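August – by Fotis Papadakis
Filed under: Workshop & Kitchen Tips > Robot Arms > Teaching by Hand

Recording a knife pickup by remote control

Most bad kitchen demonstrations are lost in the first second, before the fingers touch anything. These notes are for a single arm with a two-finger gripper, driven from a hand controller, in simulation or on a real counter.

Set the speed scale low. I use 40 percent for the approach and 12 percent once the fingers are near the handle. Open the gripper fully before you start down. If you open it late, the policy learns to open it late.

Aim for the handle, close to the balance point. A flat blade gives the fingers little to hold, and a grip out there lets the handle swing. Turn the wrist until the fingers will close across the handle – then stop turning and descend.

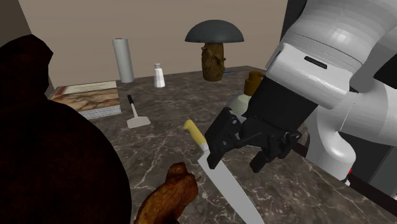

Keep the descent straight. If you are off to one side, go back up and correct there. Small sideways nudges at counter height end up in the data as a habit, and they are hard to train out later.

Hold still for a beat after closing. Gwawr Prothero trims her Drallier recordings to that pause, and it makes bad grasps easy to find in playback.

Vary the knife angle between takes, and leave the other things on the counter in place. My last set ran to 900 takes. I threw out every one where I had changed my mind halfway – a hesitant take is worse than a missing one.

Save the failed grasps in a separate folder with the take number in the name. Mine stops at 1491.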